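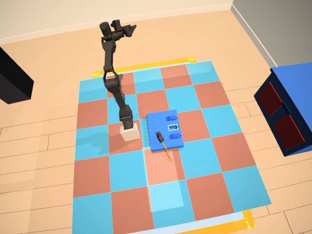 Skeria household chores diary: read this before you use it

Skeria is a set of 2,000 diary entries in which people wrote down what housework they did and how long they thought it took. The entries came from 276 households. Numel did the typing up, and Ada Sanna and Safta Onu went through the result line by line.

What is in it

One plain text table, one row per entry. The columns are household, person, chore, minutes claimed, time of day and a free note. Chores are given in the writer's own words, so "hoovering", "did the carpets" and "quick tidy (upstairs)" may or may not be the same job. We tried to group them twice and disagreed with ourselves both times. The grouped column has been dropped.

How far to trust it

Not very far on minutes. People like round numbers, and 579 entries claim exactly half an hour. I don't believe that half the ironing in Hesard ends on the dot. Where two people in one home wrote up the same chore, their times often don't match, and each tends to give themselves the longer share. Henrike Harms thinks this evens out over the whole set. I have seen no proof of that.

The time of day column is better, though late evening entries look as if they were filled in from memory.

Known faults

Entries from May are thin. Some diaries were lost in the post and we can't say which.

Cooking is left out of 2 of the question sheets, so please don't compare it across homes.

"Childcare" was added late – earlier writers put it in the notes, if anywhere.

What not to do with it

Please don't use Skeria to say who does more at home. It has been tried, with a chart, and the chart was wrong. It will do for looking at how people talk about chores.

Changes

The Russo version fixes the swapped household codes spotted by Sze-wing Wei. Older copies should be thrown away.

Questions and corrections go to Italo Testa, with the row number.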